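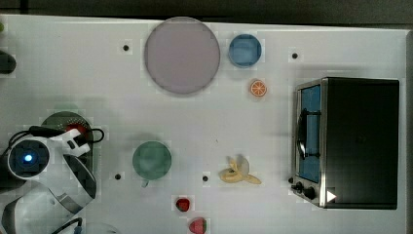 Braço branco sobre a mesa, com prato, taça azul, caneca verde e frutas de brincar.

1/ A Dillari disponibiliza, a partir de agosto, o Flumen 2, serviço de bancada de manipulação para laboratórios de ensino superior, centros de formação e equipas de desenvolvimento. Neste fio reunimos as condições de adesão e a informação mais solicitada pelas instituições interessadas.

2/ O Flumen 2 inclui o braço robótico, a garra, o controlador, a licença do software de teleoperação Nutovard e um conjunto de objetos de cozinha e alimentos de brincar. A mesa não faz parte do fornecimento. O computador de comando também não.

3/ A assinatura tem o valor de 419 euros por mês, acrescido de IVA à taxa em vigor, e abrange a manutenção preventiva e a substituição de cabos e de dedos da garra sujeitos a desgaste normal. Danos resultantes de colisão são orçamentados em separado.

4/ O prazo de entrega é de 15 dias úteis após a receção da nota de encomenda assinada. Para as regiões autónomas, o prazo é confirmado caso a caso com o transportador.

5/ O catálogo da versão atual contém 11 tarefas documentadas. Entre elas: colocar uma peça de fruta num prato, transferir um objeto do prato para a taça, aproximar a caneca pela asa e arrumar a mesa a partir de uma disposição livre. Cada tarefa é acompanhada de uma ficha com a posição inicial dos objetos e o critério de conclusão.

6/ A ficha da banana foi revista. Na versão anterior, o critério de conclusão não distinguia a peça fechada da peça com a casca aberta, o que gerava resultados difíceis de comparar entre turmas. As instituições com assinatura ativa recebem a nova ficha sem custos.

7/ A integração mecânica é da responsabilidade da Olteanu, nossa parceira de instalação. A visita técnica inicial está incluída no serviço. Visitas adicionais pedidas pela instituição são faturadas segundo a tabela em vigor na data do pedido.

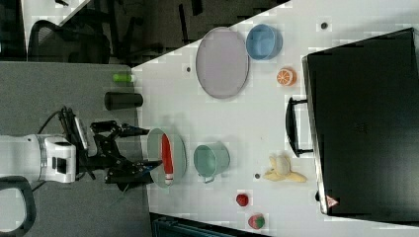
O braço pode ser montado numa mesa que a instituição já possua?
A montagem é possível desde que o tampo seja rígido e que a Olteanu valide a fixação na visita técnica. Mesas com rodas só são aceites quando dispõem de travões em todas elas.

8/ O Nutovard grava os movimentos do braço e o sinal das câmaras ligadas ao controlador. As gravações ficam guardadas no equipamento da instituição. A Dillari só lhes acede mediante pedido escrito de assistência, e o acesso termina com o fecho desse pedido.

9/ Quanto à segurança: a formação de operadores é obrigatória antes da primeira utilização autónoma. Decorre nas instalações do cliente, tem a duração de uma manhã e termina com a emissão de uma declaração individual. O botão de paragem deve permanecer ao alcance do operador durante toda a sessão.

10/ Limitações conhecidas da versão atual: a garra não foi concebida para líquidos, vidro fino ou alimentos reais. O reconhecimento automático de objetos transparentes encontra-se em avaliação e não deve ser considerado na decisão de compra.

11/ As entidades que utilizam a primeira versão do Flumen podem manter o contrato atual até ao seu termo ou pedir a migração. A migração implica a troca do controlador. O braço mantém-se, salvo indicação em contrário do relatório de inspeção.

12/ A coordenação do programa está a cargo de Busisiwe Ngubane, responsável pelo serviço a instituições de ensino. Os pedidos de demonstração devem indicar o número previsto de operadores, as dimensões da mesa e o sistema operativo do computador de comando.

13/ As demonstrações remotas realizam-se às 10h30 e às 16h00, mediante marcação através do formulário disponível no nosso perfil. A minuta do contrato e a lista completa de peças são enviadas com a confirmação da marcação.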